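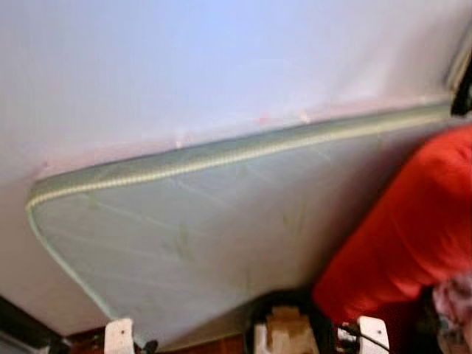

Mint mattress, red bulge, white fingers at the bottom. Bedrooms are hard!

14 comments | 69 shares

I've been itching to write this one up since November. We finally have a result I like on predicting where cloth ends, and it came from a change so small that Cor Martens thought I was kidding when I showed him the diff.

Some background. Our policy (we call it Hala) used to predict a grasp point straight from the head view. It did fine on a single towel on a bare table and fell to pieces in a real bedroom, where everything is soft and everything touches everything else. So Kamala Poojary suggested we train it to guess the boundary first, a plain outline of each textile, and only then choose a point along it. Two heads, one shared backbone, nothing fancy.
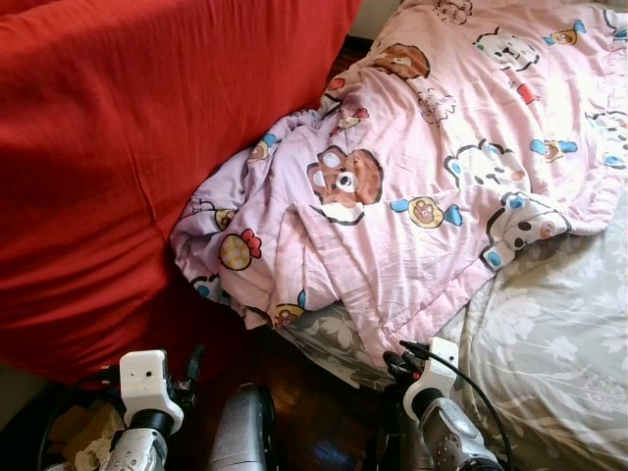
Boundary labels turned out to be the slow part, and I ended up drawing a lot of them myself at the kitchen table late at night. Where one plain fabric meets another you just follow the color change. Printed fabric is much meaner, because the model loves to call every strong outline an edge. Take the pink comforter with the cartoon bears: the faces are folded into the wrinkles, and there are black outlines all over it that mean nothing at all for grasping, while the border that does matter is the crease where it presses up against the red fabric. The old model went for the bears. The new one mostly goes for the crease, and I may have yelled a little when I saw that.

In numbers: 400 labeled views for training, 297 test grasps, and 85 percent of them landed on the textile we asked for. The old version got 69 on the same set. Piped seams are still a weak spot (it sometimes treats the piping as its own skinny object) and Angeliki Gkikas is poking at that now.

Next up I want to try it with half the labels and see how far it drops.

Share this post | 14 comments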